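2026-08-05 - By the Kusberg Newsletter staff

The two candidates for the Kusberg council seat will debate on local radio after all. Sepúlveda agreed to the date on the station's terms: 53 minutes, live, with no opening statements. Zirent had asked for a debate in May.
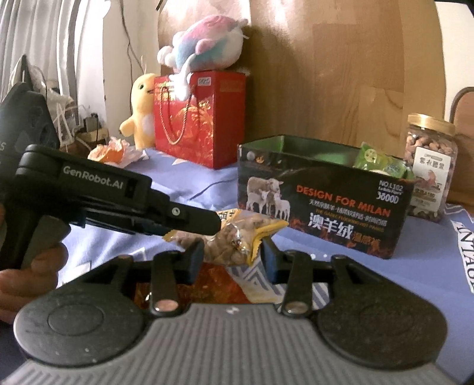 One reader wrote in to say that 53 minutes is too short if the water rates come up - and they will.

Questions from residents are due by noon on the 11th.

Recent items
Nulla Road vote moved
Ballot drop box hours
Precinct 51 gets a new polling place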